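Filed under: Papercraft, Talks & Demos | 2 comments

Speaker notes — card making evening, Sastenport, July 2019

Start with the fold-out card, they'll want to hold it! Pass both round while I talk.

Ink first, then stamp. Press straight down and don't rock the block — I still do it when I'm chatting.

Kuvix pads next. Show the plum one on scrap, then on the good white card.

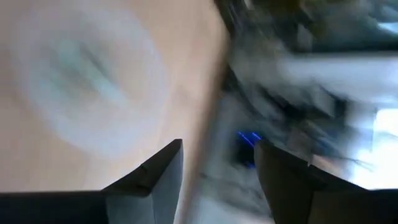
Then heat embossing, my favourite bit. Tip the spare powder back in the pot. Leave time for questions about December cards.

Shares: 59

We use cookies. OK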